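Buying used desks for a small office – speaker notes

Talk given on a Thursday at the Stivham small business evening. Notes by Fulgencio Montes. These are the notes I spoke from, tidied up a little. People asked for them afterward.

Start

Say hello, thank Ivan Maksymiv for the room and the projector. Ask who has bought office furniture in the last year. Ask who bought it new. Leave the hands up long enough for people to look at each other.

I buy and resell used desks. Before that I managed the move of an accounting office from one floor of a building to another, and that job is how I got into this. We had 196 desks to deal with. The plan was to throw most of them out and order new ones. I was told to find out what it would cost to have them hauled away, and the price was high enough that I asked if I could try to sell them first. Most of them sold. A few are still in use at Pernetti, where I go for coffee.

Tonight is for people buying for a small office, which I count as anything from one desk up to a full room. I will talk about tops, legs, cables, delivery, and what to pay. Questions any time.

A short bit of history

Keep this under two minutes.

The oldest desk I have handled came with a bill of sale dated 1838. It was a clerk's desk with a sloped lid and a rail along the back to stop pens rolling off. The owner wanted to know if it could be used with a laptop. It could, with a wedge under the laptop, but I told her to keep it for letters. The lid was in better shape than the lids on most desks a tenth of its age. Whoever used it had kept a blotter on it the whole time, and you could see the darker rectangle where the blotter had been.

The point for tonight is that the top is what wears. Frames last. When you look at a used desk, start with the top and spend most of your time there.

Tops

Most used office desks have a laminate top over some kind of board. Laminate is hard to stain and easy to clean. The weak places are the edges and any hole someone has made in it. Water gets in at those places and the board swells. Once it has swollen it does not go back down.

Run your palm along the front edge with your eyes closed. You will feel a lifted strip before you see it. Do the same along the sides. If the strip is loose in one spot and the board under it is still flat, you can glue it back with contact cement and a clamp. If the board is puffy, walk away or ask for a lot off.

Look at the top from a low angle with a light on the far side. Scratches that are invisible from above show up right away. Shallow ones are fine. What you want to find is a dip in the middle, which means somebody kept a heavy monitor or a printer on it for years. A dip makes a ball roll to the center. I carry a marble for this.

Solid wood tops are a different job. They can be sanded and oiled, and a bad one can turn into a good one over a weekend. They also weigh a lot more, so think about your stairs. A veneer top looks like solid wood and can be sanded once, gently, by someone who has done it before. If you are not sure which one you have, look at the underside and at the end of the board. On solid wood the grain carries over the edge.

Holes and cables

Pause here, this is where people wake up.

Many office desks come with a cable hole. Check that the hole is where you need it. A desk built for a corner often has the hole on one side, and if you flip the room around you end up with cords running across the whole top. A hole near the middle of the back works for nearly everybody. You can add one with a hole saw, and I have done it many times, but a badly drilled hole chips the laminate in a ring and then you have the water problem again. Put painter's tape down first, drill from the top, and go slowly for the last bit.
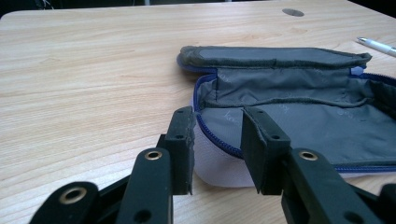

A small dark gray grommet in a striped wood-grain top.

The insert in the hole is called a grommet. It covers the raw board and keeps cords from rubbing. They go missing in moves. Take one out and measure the hole itself, since the lip is always wider than the hole and people order by the lip. Replacements are cheap. Order a few spares at the same time, in whatever color you can get the most of, and put them all in so that they match.

Under the desk, look for old cable trays. Some are held on with short screws that have pulled out of the board. Fill the old holes with wood glue and a matchstick, let it dry overnight, and screw back in. If the tray has been torn out more than once, move it over a few inches and start in fresh board.

Power strips should be screwed to the underside or set in the tray. Do not let them hang. I have seen one hang by its own cord for what must have been years, and the plug was brown.

Legs and frames

Push the desk sideways with one hand at the height of the top. A little movement is normal. If it keeps swaying after you let go, look for missing bolts. Most frames use 3 kinds of bolt and the seller will have lost one kind. Bring a small box of mixed bolts with you and a set of hex keys.

Check the feet. Screw each one all the way in and all the way out. If a foot is bent, the thread is usually gone too. Feet are easy to replace on square-tube frames and annoying on anything with a cast base.

Sit-stand desks: plug them in at the seller's place. Run them all the way up and all the way down, twice, with something heavy on top. Listen for one side lagging. Do not buy one without its control box, even if the seller says the box is easy to find.

I had a run of frames from an office called Dandisex, and yes, that was the name on the purchase order, and yes, I had to read it out over the phone. (Wait for the laugh, move on.) Good frames. The tops had been cut by a local shop and every one was a slightly different width. They looked fine apart and terrible in a row. If you are going to push desks together, measure all of them. Do not measure one and multiply.

Moving and delivery

Take the top off if it comes off. It saves your back and the door frames. Put the bolts in a bag and tape the bag to the underside of the top it came from. Stack tops face to face with a blanket between them, and stand them on the long edge in the van. Laid flat with things piled on them, they bow.

Measure the elevator. Measure the turn at the top of the stairs. I once had two long tops sit in a lobby until February while we waited for a window crew.

If the building needs an insurance paper before it will let movers in, ask for the form a week ahead. Property offices are slow with it.

What to pay

I get asked for a number and I do not give one, because it changes with the town and the season. What I do is look up the price of the closest new desk and work down from there. Plain laminate in good shape goes for a small part of the new price. Solid wood keeps its price better. Sit-stand frames drop fast once the warranty is over.

Offices that are closing will often sell the lot cheaper than they will sell a few. If you need six and they have twenty, call two other small businesses and split it. That is how the Björklund people furnished both of their rooms – they went in with a print shop and a dentist.

Always ask when the floor has to be clear. The answer tells you how much room you have on price.

Questions that came up

Bed bugs: I have never found them in a desk. Chairs with fabric, yes, inspect those.

Marker on laminate: rubbing alcohol on a soft cloth, test at the back first.

Smell of smoke: it stays in the drawers. Leave them out in the sun, or skip the desk.

Locked drawers with no key: the number stamped on the lock face is often enough to order a key.

Painting laminate: you can, with a bonding primer. I would not do it on a top people write on. Drawer fronts and side panels hold up better.

Contact: Fulgencio Montes, notes and slides on request | © Stivham Small Business Evenings | Back to top

Recent talks
Reading a commercial lease before you sign
Choosing chairs that can be repaired
Lighting a back office with no windows
Keeping paper records without a filing room
Signs and permits – a walk through the forms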